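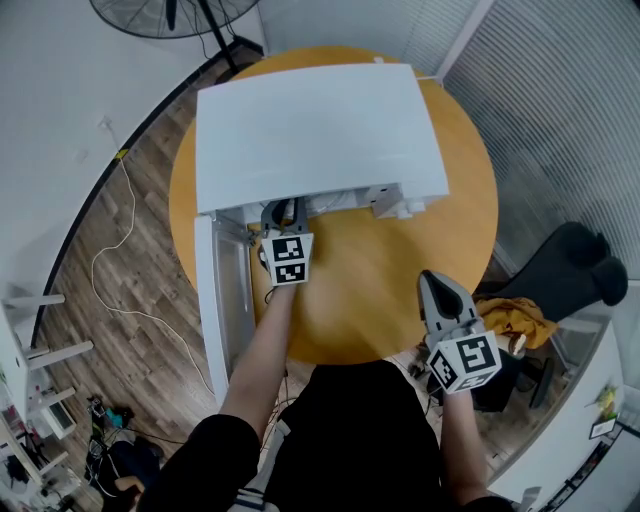

Progress report to Sastenico, period from April to 2 November 2023
Project Raltia: learning two-handed work from hand-held grippers
Prepared by Humaira Shaikh

In this period we finished the first collection of demonstrations for tasks where one hand must reach inside an appliance. The set has now 844 demonstrations, recorded by 2 operators. Each operator holds one gripper in every hand, and the marker cubes on the grippers give us their position.

The main question was if the tracking stays good enough when a gripper goes into an opening. At first it did not. When the markers were partly hidden, the path of the hand jumped and we had to throw away many recordings. Tudur Price wrote a new filter which joins the marker data with the motion of the head camera. With it, 15 recordings of the last 100 were rejected — we consider this acceptable, but we want to lower it.

The policy trained on these data can reach into the opening and come back without touching the door. Placing a part inside is still weak, mostly when the part must be turned.

Next steps: more demonstrations with turning, and a repeat of the whole test at the Siststead site. We ask for your agreement to move the remaining travel money to this test. The budget table is sent separately.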